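Table Organizing Sessions: Participants Wanted
Clanard, Stornunitz site

Clanard is looking for 30 adults to take part in paid tabletop sorting sessions during August. Participants place small household items into baskets and take them out again, working from a printed list. Each session lasts 8 hours, including breaks. No experience is required. 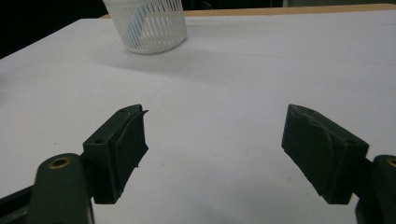
Posted by: Participant Office, Clanard | Ref. 766 | Category: Paid studies, on site

Work is done at a broad white table with a slotted plastic basket. The basket position is set at the start of each list and must not be changed until the list is complete. Expect around 400 placements per session.

Requirements:
Age 18 or over
Full use of both hands
Able to stand for up to an hour at a time
Able to read printed lists in English

Rings and bracelets must be removed before the session. Lockers are provided. Pay is by the session and is issued at sign-out.

To apply, send your available mornings and a contact number to the Participant Office, quoting Ref. 766. Incomplete applications will not be processed.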